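Search this site
Enter keywords

About Sukurar Bible College
Updated February - Web Editor

Sukurar Bible College is a non-denominational Protestant training college offering part-time study in Scripture, church history and pastoral care. It is incorporated as a not-for-profit association and governed by a board of nine members, each elected for a two-year term. The board is responsible for doctrine, finance and senior appointments. Day-to-day administration is delegated to the college office.

The college began as an evening reading program at Kereama Chapel. It took its present name when the program separated from the chapel and adopted its own constitution. Kereama Chapel still nominates 2 members to the board and holds no other authority over the college.

Programs

Two awards are offered. The Certificate in Biblical Studies consists of nine units and is normally completed in two years. The Diploma in Ministry adds supervised placement in a congregation, school or aged care home. Neither award requires prior study in theology. Applicants whose first language is not English are asked to supply evidence of reading ability at senior secondary level.

Introductory Greek and Hebrew are taught as electives. Enrolment in each language class is capped at 30. Students who withdraw before the census date are not charged for the unit; after that date the full fee applies, except where the registrar has approved a deferral.

Units are delivered in one of three modes: evening classes, weekend intensives, or distance study through the Skelano learning portal. Assessment is identical in all modes and is marked against the same criteria. Distance students sit examinations under the supervision of a minister, teacher or justice of the peace approved by the college beforehand. 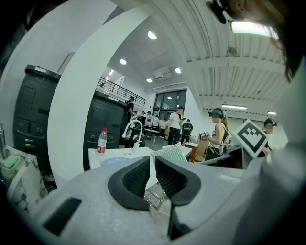

A bright workspace with white walls.

Library

The Zudunden Collection holds 1,621 catalogued volumes, mainly commentaries, lexicons and mission history. It was received as a bequest and is kept separately from the general lending stock. Items in the collection may be consulted on site but not borrowed. Photocopying is permitted within the limits set by copyright law - staff at the desk can advise on individual titles.

Statement of faith

Board members and teaching staff affirm the Apostles' Creed and the Nicene Creed annually in writing. Students are not required to sign either document. On matters where evangelical churches differ, including the mode of baptism and the order of last things, lecturers are expected to present the principal positions fairly and to identify their own where asked.

Fees and governance documents

The constitution, current fee schedule and grievance policy are available from the college office on request. Office hours are 9 am to 2 pm during term. Enquiries about credit transfer should be accompanied by an official transcript and a unit outline for each subject claimed.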